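Towel log, terry samples

5 min read

June 3, 2023

Started late, water off in the building until mid morning. So no washing before lunch, did handling and weights instead.

On the go: the Dakura orange (lot 1169), the Moreira white, the Moreira gray. Stadero set still in its bag, want those washed with the next load so everything starts even.

Dakura first. Supplier sheet says 400 gsm. Put it on the small scale, dried overnight on the rack, 156 g whole, label and all. Works out close to the sheet if I trust my tape measure, which I don't, terry never lies flat enough to measure twice the same. Edge to edge with the pile brushed down gives one answer, pile up gives another. Decided: always pile as it falls, no brushing, tape along the hem not across the middle. Arnaldo does it across the middle. Need to agree on this before we compare anything from December, his old numbers are all middle numbers.

Color. Sheet calls it "apricot". Goes peach near the window and flat tan under the ceiling lights, Arnaldo wrote "beige" in the last entry and I spent ten minutes looking for a beige towel. From now on use the LOT NUMBER. Color names are banned in this book.

Handling notes, on the green felt:

- Felt grabs the loops. Drag the towel and the underside lags behind the top, you get a skew and it stays skewed. On the white tabletop it slides fine but then also slides off square when you fold. Prefer felt for laying out, still. Lift, don't drag.
- Border band is stiffer than the pile part. Fold line wants to jump to the edge of the band whatever you do. If the thirds come out near the band, shift the fold by a finger width and let it sit there.
- Hem corners thick. Double turned plus stitching, so a corner-to-corner fold always has a lump. Moreira hems thinner, corners meet cleaner, but they also curl more after drying.
- Loose threads at one corner of 1169. Didn't trim. Want to see if they run after the next wash or just stay as fuzz. Marked the bag, please NOBODY trim them.
- Care label is sewn into the hem. White, soft. Gets in the way only if it ends up inside the last fold, then it makes a ridge. Start with label corner away from you.

Tried picking up by one corner and letting it hang, versus by the middle of a side. Corner hang gives a long twist and then it comes down as a rope. Side hang comes down bunched but opens easier. Neither is great. Best so far is edge taken close to the corner but not on it, then bring it across low. Low is the trick, if it goes high the far end walks in after it.

Crumpled starts: drop from elbow height, no arranging. Arnaldo arranges. You can tell from his pages, always the same nice heap. Told him, he says he doesn't. Fine.
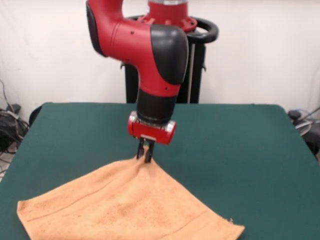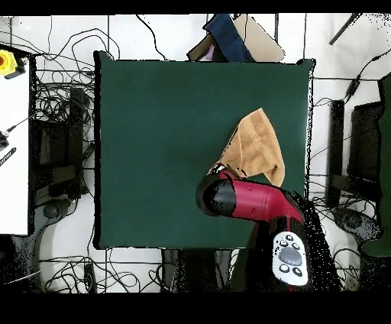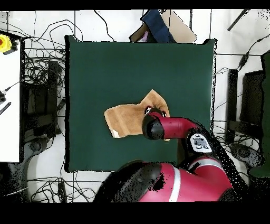
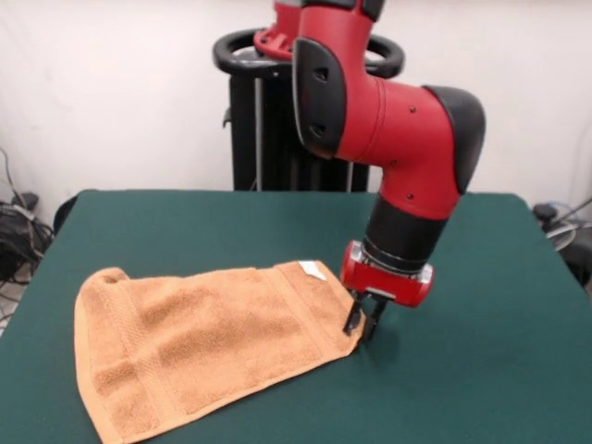 After lunch, water back. Ran the Dakura and the gray Moreira together at warm, short cycle, half dose of the powder. Forgot the Stadero set. It was on the shelf right next to me. So those are now one wash behind and the "start even" plan is dead, will do them alone tomorrow and note it.

Drying: Vokach dryer, low, checked it twice. Moreira gray came out first, felt done at the middle, hems still damp. Dakura took longer. Pile stands up much more out of the dryer than off the rack, softer too, and it folds WORSE, springs open at the second fold. Rack dried it stays put but feels like cardboard along the band. Maybe rack first then a few minutes in the Vokach at the end? Try on the gray, not on 1169, don't want to mix treatments on that lot.

Lint: emptied the filter before and after. Mostly orange-ish. Bagged it, weight to do when the small scale is free (somebody has glue drying on it).

Supplier claims up to 80 washes before the pile thins. We are nowhere near that and at this pace never will be. Ask for a second piece from the same lot and run it ahead on its own, no handling, just wash and dry, then compare the loops under the glass. Arnaldo Neves has the contact at Dakura, he said he'd write.

Felt needs going over with the brush, it's picking up fuzz and the fuzz then goes on to the next towel. Found orange on the white Moreira, which never shared a load with it. Brush between lots, add to the sheet on the wall.

Still open:
- tape rule, hem vs middle, settle with A.
- Stadero set, wash alone
- weigh lint
- second piece of 1169
- more safety pins for the bag tags, the paper clips come off in the drawer
- label corner: write it on the wall sheet too, and redraw the fold diagram, the current one has the band on the wrong end

Gray Moreira left on the rack overnight, hems still dampish when I locked up. Weigh it first thing before anyone folds it.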